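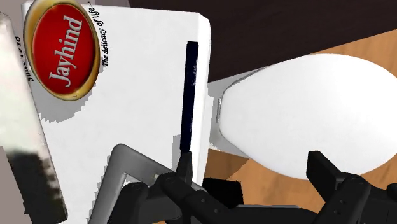

Image: Halvard Halvorsen / Fagerlund newsletter

Packaging drop-off moves to the side entrance

Starting in March, the cardboard and packaging drop-off at Fagerlund moves from the front lot to the side entrance on the Vollisa road. The front lot was too tight for cars and delivery vans at the same time, and we had three scraped bumpers over the winter.

Hours stay the same, 8 a.m. to noon. Please flatten your boxes before you come. Last season we took in 587 bags and bundles, and 161 of them had to be sorted again by hand, mostly for food left inside or plastic liners still stuck to the card. Sweet boxes and cake boxes are fine if the inside is clean. If there is grease on the bottom panel, tear that panel off and put it in your trash – the rest can still go in the bin.

Shiny printed cartons are accepted too. Several people have asked about this. The test is simple: tear a corner, and if it rips like paper, we can take it. If it stretches, leave it at home. Foil wrap, foam trays and drink cartons go to the county site at Ararport, which is open until 6 p.m.

Cormac Mac Suibhne is looking for help with the morning shift. He has 18 names on the list and would like more than 36 so that each person only has to come in once a month. The work is light, but you will be on your feet. Gloves are provided.

The old blue bins will be taken away when the move is done. If you left a hand cart by the front fence, please pick it up before then.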